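Hospital merger savings still hard to find

The owners of Drarnirstead General want another 3,491 patients a year sent over from Nullolness, and they say the move will save money. They said the same in August, when the Nullolness night clinic closed. The savings from that closure have yet to show up in any public budget.

Ultach, the group that runs both hospitals, told residents this week that waits for routine surgery would fall within 2 years. It did not say from what, or to what. A chart handed out at the meeting had no numbers on one side. 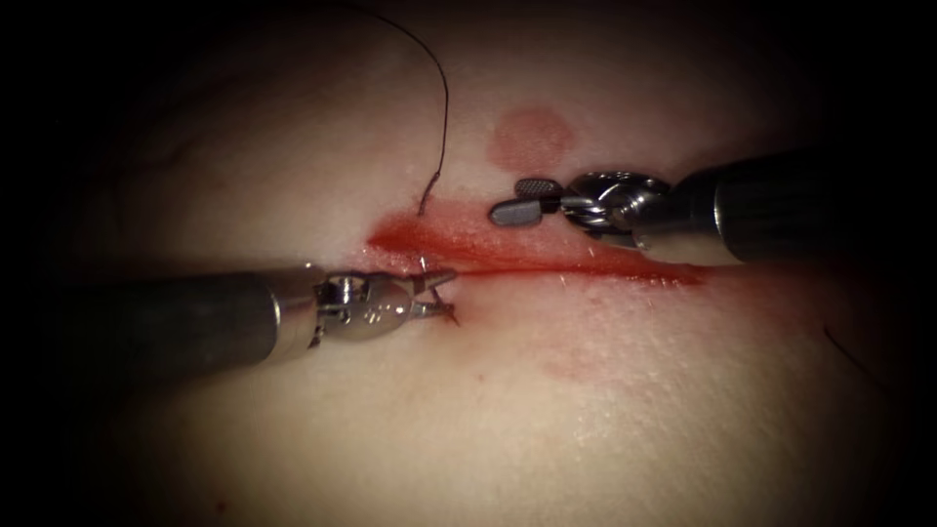
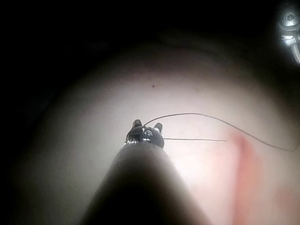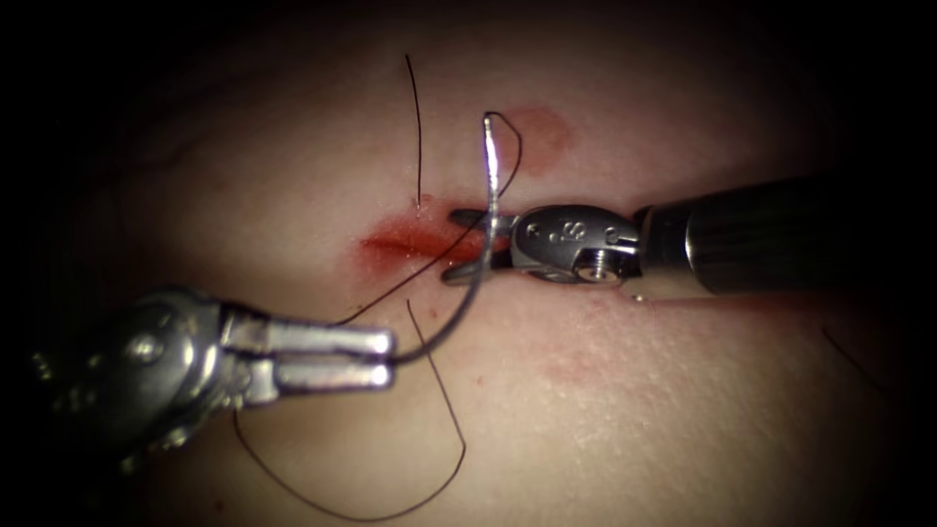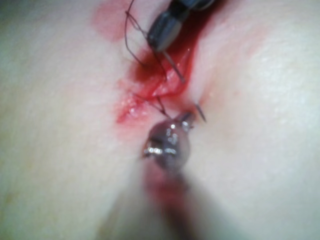

Surgical instruments and incision work, seen in close-up.

Getting to Drarnirstead is another matter. The Fitzsimmons bus runs 3 times a day, and the last one leaves before evening visiting hours start. Ultach says it is "in talks" about a shuttle. It was in talks about one last year, too.

Over 400 people have signed a petition asking for the full cost figures before the county votes. Ultach says the figures are being prepared and will be shared "in due course."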